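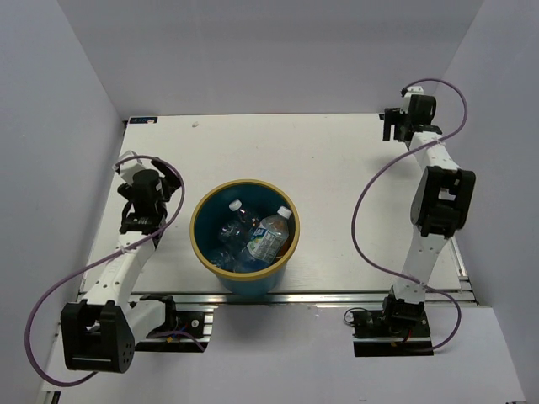
Kunststoffflaschen in einem runden Behälter mit gelbem Rand

Eine Todesanzeige aufsetzen und aufgeben

Die meisten Menschen schreiben in ihrem Leben eine oder zwei Todesanzeigen, und immer unter Zeitdruck. Die folgende Anleitung geht von einer gewöhnlichen Familienanzeige in einer Lokalzeitung aus. Für Anzeigen von Vereinen oder Arbeitgebern gelten teils andere Gepflogenheiten.

Schritt 1: Termine klären

Rufen Sie zuerst beim Bestattungsunternehmen an und lassen Sie sich Tag, Uhrzeit und Ort der Trauerfeier bestätigen. Solange der Termin nicht fest ist, sollte kein Text an die Zeitung gehen. Fragen Sie danach in der Anzeigenabteilung nach dem Anzeigenschluss. Für die Wochenendausgabe liegt er häufig schon am Donnerstagvormittag. Manche Bestatter übernehmen die Aufgabe der Anzeige. Ob das im Preis enthalten ist, steht im Kostenvoranschlag.

Schritt 2: Angaben sammeln

Auf ein Blatt gehören:
Vor- und Nachname, gegebenenfalls Geburtsname
Rufname, falls die Person vor allem darunter bekannt war
Geburtsdatum und Sterbedatum
Namen der Angehörigen, die unterzeichnen
Traueranschrift oder Anschrift des Bestatters
Ort und Zeit von Trauerfeier und Beisetzung
Wunsch zu Blumen oder Spenden

Prüfen Sie die Daten am Personalausweis oder an der Geburtsurkunde. Bei Namen mit Sonderzeichen lohnt es sich, sie in Druckbuchstaben aufzuschreiben und am Telefon zu buchstabieren. Aus Thảo Khúc wird in der Übermittlung leicht Thao Khuc.

Schritt 3: Text schreiben

Beginnen Sie mit dem Kern. Ein Spruch kann später noch dazukommen. Eine schlichte Fassung sieht so aus:

Wir nehmen Abschied von
Mercedes Ospina
In Liebe und Dankbarkeit
Yurani Huamán
Abenezer Kassa
und alle, die sie gernhatten

Darunter stehen Lebensdaten, Ort und Zeit der Trauerfeier sowie die Anschrift. Angehörige werden üblicherweise nach Nähe geordnet: zuerst Ehe- oder Lebenspartner, dann Kinder mit Partnern, Enkel, Geschwister. Wenn es in der Familie Unstimmigkeiten über die Reihenfolge gibt, hilft die alphabetische Nennung. Im Zweifel schreiben Sie »im Namen aller Angehörigen« und setzen einen einzigen Namen darüber.

Die Todesursache muss nicht genannt werden. Formulierungen wie »nach langer Krankheit« oder »plötzlich und unerwartet« sind verbreitet, aber freiwillig. Verzichten Sie auf die vollständige Privatadresse, wenn die Wohnung während der Trauerfeier leer steht. Die Anschrift des Bestatters mit dem Zusatz »Trauerhaus« und dem Familiennamen genügt für die Post.

Schritt 4: Größe und Schrift festlegen

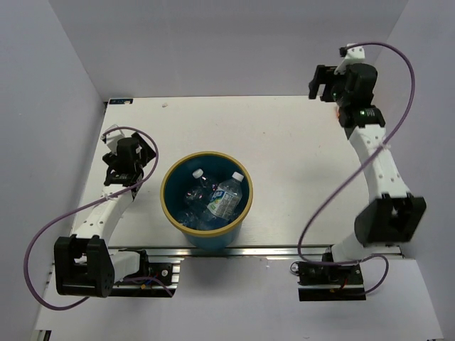
Abgerechnet wird meist nach Spalten und Millimetern Höhe. Eine Anzeige über 2 Spalten bietet genug Platz für einen Text von 590 Zeichen, sofern kein großes Motiv dazukommt. Bei einer Höhe von 30 Millimetern passen nur Name, Daten und ein Satz zum Termin hinein. Wer sparen will, kürzt den Text und lässt die Schriftgröße, wie sie ist. Wird zu klein gesetzt, geht es den Lesern wie mit dem dunkelblauen Schildchen links oben auf der weißen Tischplatte: Man sieht, dass in Weiß etwas daraufsteht, lesen kann man es nicht. Der Name sollte deutlich größer sein als alles andere. Helle Schrift auf dunklem Grund ist im Zeitungsdruck schlecht zu lesen, auch wenn die Vorschau am Bildschirm gut aussieht.

Schritt 5: Korrekturabzug prüfen

Lassen Sie sich vor dem Druck einen Abzug schicken. Lesen Sie ihn laut und geben Sie ihn einer zweiten Person, die den Text noch nicht kennt. Häufige Fehler:
Wochentag und Datum der Trauerfeier passen nicht zusammen
Geburtsname fehlt
ein Enkelkind wurde vergessen
alte Postleitzahl in der Traueranschrift

Änderungen geben Sie schriftlich durch und bitten um eine Bestätigung. Auch ein Blatt mit einer Auflage von 3.000 Stück druckt nicht nach, wenn die Uhrzeit falsch ist.

Schritt 6: Nach dem Erscheinen

Heben Sie einige Exemplare der Ausgabe auf, Verwandte fragen oft erst Wochen später danach. Viele Zeitungen stellen die Anzeige zusätzlich in ein Trauerportal. Fragen Sie, wie lange sie dort steht und ob die Kommentarfunktion abgeschaltet werden kann. Die Rechnung gehört zu den Bestattungsunterlagen und wird für die Abrechnung mit dem Nachlass gebraucht.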